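Bảo Trịnh
5th December

Many of you asked how my first season of open water racing went, so I write it in a few posts. I am a slow writer, please be patient.

I started in pool swimming at Goststead when I was already an adult. Coach Hồ put me in the lane with the teenagers. They were kind to me, but they passed me all the time.

In spring she said I should try the lake race at Skondis. I said no. The next week she asked again and I said yes, I don't know why.

A lake has no line on the bottom. In the pool I follow the black line and I don't think. In the lake I swam to the left for the whole first lap and a man in a kayak had to shout at me.

So we practiced sighting. You lift only the eyes, look for the buoy, then breathe to the side. We did it every 6 strokes, then every 10. My neck hurt for days – I was lifting the whole head.
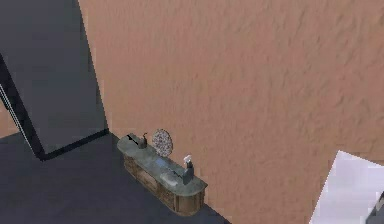 The second race was at Skerska in November, and the water was colder than I like. Wetsuits were allowed. Mine is secondhand and a little short in the arms, but it is warm.

The start was the hard part. Somebody swam over my legs and I lost my rhythm. I did some breaststroke until I was calm, then I went back to crawl. Coach Hồ says this is allowed and I should not feel ashamed of it.

I finished nearly 20 minutes after the winner. I also finished before 5 other people, and I looked at that results page more times than I want to say.

For those who asked about training: I swim four times a week, three in the pool and one outside if the weather is good. No gym. I should do more for my shoulders, I know.

Food before the race: rice with egg, two hours before. I tried a gel once in the water and I will not do it again.

Next year I want to do Skondis again and swim straight. If someone from the Goststead evening group wants to come, write to me – there is room in the car for two and the bags.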